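Stop Calling the Score Like It's a Secret

League night at Larkside, January, gym so cold the balls are bouncing like rocks. Third game. I'm at the kitchen line, knees bent, ready, and my opponent serves. No score. Not a word. Or maybe a word, he swears there was a word. Something between a cough and a "four." We stop. We argue. My partner thinks it's 6-4-1, their side thinks 5-6-2, and a woman waiting on the bench thinks we should all go home.

So that's my topic. Calling the score. Out loud. Every serve. I want it enforced in rec leagues the way we enforce foot faults, and I know how that sounds.

First, the case against me, because I've heard it plenty. Senad Grgić runs our ladder and he thinks I'm a crank. His view is that rec play is rec play. People come after work, they want to hit a ball, they don't want a hall monitor. If the score gets lost you back up to the last one everybody agrees on and you go. Takes ten seconds. He's a nice guy and a better player than me and I think he's wrong.

It doesn't take ten seconds. It takes ten seconds when everyone is relaxed and nobody's ahead. At 9-9 it takes three minutes and a friendship. 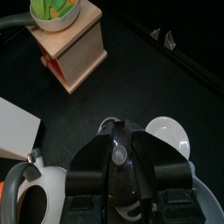
Doubles scoring is the real culprit and we should just admit that. Three numbers. Your score, their score, which server you are. New players hear the third number and their eyes glaze over, and I don't blame them, I came from tennis and it took me a month. And the only thing that makes it stick is saying it. You say it, it's in your head. You don't say it, it's gone by the second bounce. Same as cooking, for me anyway. Put a glossy dark pot with a gray knob on the lid in front of me and if I haven't said out loud what time it went on, I couldn't tell you under oath whether it was five minutes ago or forty. Saying it is how I know it. I don't think I'm unusual.

Then there's the receiver. People forget the receiver! The call isn't only bookkeeping, it's the signal that a serve is coming. If you mumble it or skip it, or call it halfway through your swing, you've taken away the moment I get to look up and see where my partner is standing. I've been aced by a guy who called the score after the ball crossed the net. He wasn't cheating. He just thinks of it as paperwork. Something you file later.

The mumblers

A special word about mumblers, because they're worse than the silent ones. With a silent server you know where you stand, you put a hand up and ask. A mumbler gives you something that might be a score. You assume it was right, you play on, and two rallys later it comes out that he's had himself a point ahead since the side out. Now what. You agreed to it, sort of. You didn't object.

Chih-ming Poon, my partner for 2 seasons now, has a fix for this and I've stolen it. Whenever the other side mumbles he repeats the score back, loud, with no attitude in it at all. "Five, three, two?" Just like that. They nod or they don't. I've tried it and mine comes out with attitude. Working on it.

And yes, some people have quiet voices. Some people are shy. Some have a hard time hearing over six courts and a fan heater. Fine. Hand signals, then. Hold up one finger or two for the server number. Let the louder partner do the calling if that's what works for the pair of you. I'm not after volume for its own sake. I want all four people on the court to have the same three numbers in their heads before the ball is struck, and I don't much care how they get there.

What about scoreboards

Somebody always brings up scoreboards. Larkside bought a set of the flip kind last spring, one per court, and they are fine, they're sitting on the bleachers right now showing whatever they showed at the end of fall session. The trouble with a flip board is that somebody has to flip it. In a game to 11 with side outs every minute, nobody walks over. We tried clipping little number wheels to the net post too. Same deal. First two games great, then it's 0-0 for the rest of the night while people are out there arguing 8-7.

The club got a quote for electronic ones. $800. I'd rather have new balls and a heater that works. Also, and I'll die on this, a board takes the job away from the server and the job is good for the server. It slows you down. You breathe, you look up, you say your three numbers, you hit. Half the serves I put in the net are ones where I rushed. Ask me if I called the score on those. I did not, or I did it in mid air.

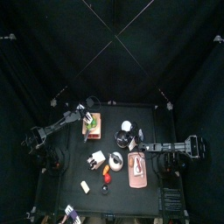 What I'd actually like the league to do

Nothing dramatic. No refs, no penalties in week one.

Put it in the captain's talk before the session. One sentence. Call all three numbers, wait for it to land, then serve.

Make it a replay if there was no call and the receiver raised a hand before the serve. Not a fault, a replay. Costs you nothing the first time. The fault can wait for playoffs, where frankly people should know better.

Teach it to beginners on day one. Right now our intro clinic is 30 minutes of dinking and then scoring gets crammed in at the end while folks are already putting on their coats. Flip it. Score first. Let them play bad points with a correct score, the dinks will come.

And if you correct someone, do it between points and do it once. I've seen a perfectly sweet new player get lectured at the baseline by two different people about what the third number means and she didn't come back for a couple weeks. That's on us. The rule is meant to make the game easier to be in.

Senad says he'll put it to a vote of the captains before spring session starts. He also says he'll vote no. I've got Chih-ming and I think I've got courts 3 and 4, court 1 will never agree to anythign, they barely agree on who brought the balls.

If you play Larkside and you have a view, find me before warmups, I'm usually there by 6:30. I'll be the one by the door with both gloves still on.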